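Prev by Date | Next by Date | Thread Index | List Home

Subject: Re: [curric-exchange] Credit transfer for the joint module, again
From: Margarida Teixeira
Date: September 13, 2021

Dear all, and dear Muchen in particular, whose message I have now read three times, the last time with a pencil.

Muchen Mao wrote:

> Colleagues,
>
> Before the autumn intake I need one answer from each campus. The Kemeys
> module is listed as six credits at Drakitz, five at Vestow, and
> "variable" in the handbook we printed together. Students who take it
> abroad come home with a transcript that our registry software reads as
> an error. In August I had 25 of them write to me, most very politely.
>
> Can we agree on a number? Any number. I will defend it.
>
> Also, the shared reading list is now 170 items long. Who keeps adding
> to it?
>
> Muchen

To take the last point first: I keep adding to it. So do you, if the edit history is to be trusted, and I have a strong suspicion about the Vestow people, who like a conference paper. I propose we freeze it today and each strike out whatever we have not read ourselves. That should get us down to something a student could carry.

On the credits. The trouble goes back to the first planning meeting, where we agreed on "a standard workload" and then all went home to countries with different standards. Drakitz counts contact hours and adds a bit for the lab. Vestow counts everything, including the walk to the lab. We count what the faculty council tells us to count, and it changed its mind twice while the agreement was out for signature.

My suggestion is six credits everywhere, with the extra one at Vestow attached to the project report they already make students write and currently give nothing for. No new teaching, no new exam, one revised line in the handbook. I have tried this out on our dean, who said "fine" in the tone he uses for parking. I am treating it as approval.

There is the matter of students who have already finished with five. I would top them up on request if they hand in the report, and I would not go hunting through the records for the rest. Somebody will say this is unfair. It is a little unfair. The alternative is a retroactive amendment, and the last one of those we attempted ran to 2,774 words and is still sitting in a tray somewhere between two legal offices.

Then Vuvurix. For those who joined the list recently, this is the platform we bought so that grades could pass between campuses without anyone touching them. At present they pass between campuses as a spreadsheet attached to an email from me. The supplier tells us the connector needs every course to have a single fixed credit value before it can be switched on, so Muchen's question and this one are the same question. I would like to stop being the connector by spring.

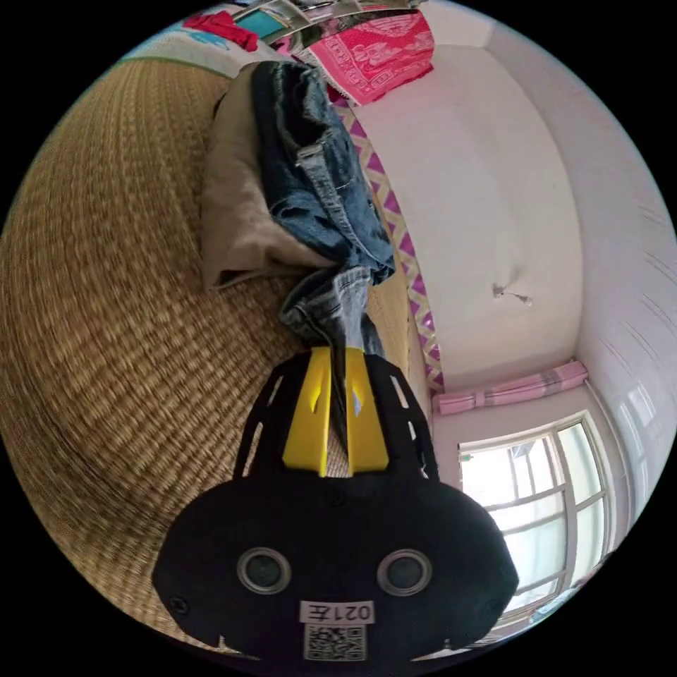
I also owe you an update on the travel money. There is 1,292 euros left in the staff exchange line, and it has to be spent or returned. That covers one person going to Drakitz for a week or two people going for a very short and uncomfortable time. I would vote for one person, preferably someone who teaches the design half of the module and can look at how they mark the group work, as our marks and theirs have drifted apart and the students have noticed which way.

So, three things to reply to, and please reply to the list and not only to me:

1. Six credits at all campuses, yes or no.
2. Which readings you are striking out.
3. Whether you want the week at Drakitz.

If I hear nothing on the first I will write it into the handbook as six and let you discover it there, in the usual way.

Muchen, on the students who wrote to you: please send me their names with the term they were here, and I will issue corrected transcripts by hand. Two of ours had the same problem going the other direction, and the registry let me fix those with a form and a signature. The form is in Portuguese but it is short.

Best wishes,
Margarida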